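Plototgate Residents' Common Room
Minutes of the meeting held on 2026-08-13

In the chair: Tarun Goel
Minutes taken by: the secretary

1. Minutes of the June meeting
The minutes were read and accepted with one correction. The price for the curtain cleaning was 531, it was written wrongly as 513.

2. Chairs
The meeting was informed that the chairs ordered from Culta are delivered and stacked in the back store. There are 28 of them. Two members asked if the stacks can be made lower, as older persons have difficulty to lift the top chair. Agreed – no stack will be higher than four.

3. Folding tables
This item took most of the evening. The folding tables with the marble pattern top are in use for the shared meals and for the card group. Tarun Goel reported that Chaudhary gave a price of almost 2000 for a set of long fixed tables. Several members were against. They said that a folding table can be put away before the dance class, and a long table can not. It was also said that the square tables are good for small groups, and people talk more.
Decision: the square folding tables will stay. The offer of Chaudhary is declined with thanks.

4. How the tables are placed
The distance between the tables was discussed. At present the tables are placed with a narrow gap. The legs cross below the top and their feet are curved outward, so a person passing must look where he steps. It was proposed to leave 60 cm between tables on meal days. 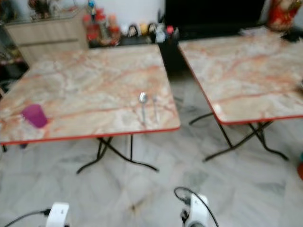 Meera asked that the gap should be wider on the side of the kitchen door, because she carries the soup pot there with both hands and can not see her feet. This was accepted, and the proposal was passed with her addition.

5. Cups and cutlery
Plastic cups will be kept for the children's meals. Spoons and forks must go back in the drawer after drying, not in the sink basket. A label for the drawer will be printed.

6. Floor
The tiles will be washed with the Prillance cleaner, only a small quantity in the bucket. Last time the floor was left sticky near the entrance.

7. Other matters
The key of the back store should be returned to the hook the same evening.

The meeting was closed after tea.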